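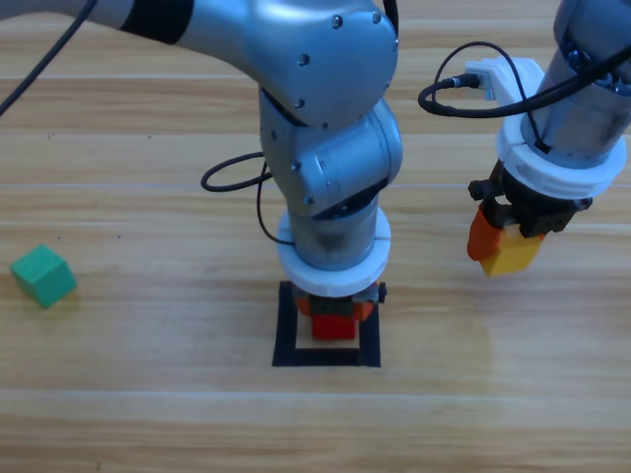 Keeping a Wooden Work Surface Flat: An Interview with Mirta Rivadeneira

Mirta Rivadeneira has glued up and finished solid wood tops at the Cunha workshop in Ornport for most of her working life. We asked her about movement, moisture and finish.

Most complaints, she says, come down to a top that was fixed too tightly to its base. "Wood gets wider and narrower across the grain as the air changes. Along the grain you can ignore it. If you screw both long edges down hard, the top will cup or split, and the owner blames the glue."

Her usual method is a slotted hole at each edge and a fixed screw on the center line, so that movement is shared between the two sides. Boards are stored in the shop for at least 2 weeks before they are cut. She measures moisture content with a pin meter at both ends and in the middle, and sets aside any board that differs from its neighbors by more than 2 percent.

On grain direction she is less strict than some. "People ask if the rings have to alternate. With narrow boards I arrange them for color and for planing. If the grain all runs the same way, the surface is easier to clean up."

Finish is another matter. Cunha applies a hardwax oil in thin coats – the underside gets the same number as the top. "A top sealed on one face takes up moisture on the other. I have had tops come back in June that were flat when they left, and every one had a bare underside."

The shop's job book, kept by Catarina Valente, lists 302 tops made to date. Repairs are entered on separate pages, with the meter readings before and after. Valente also notes the type of heating in the customer's building, a column Rivadeneira asked for.

For small dents she recommends a damp cloth and a warm iron before any sanding. "Short contact, then let it dry overnight. Sand it the same day and you get a bump later."

Open seams she leaves alone until the following season. "Fill a gap in winter and the filler gets squeezed out in summer. I measure it, write it down and look again in six months."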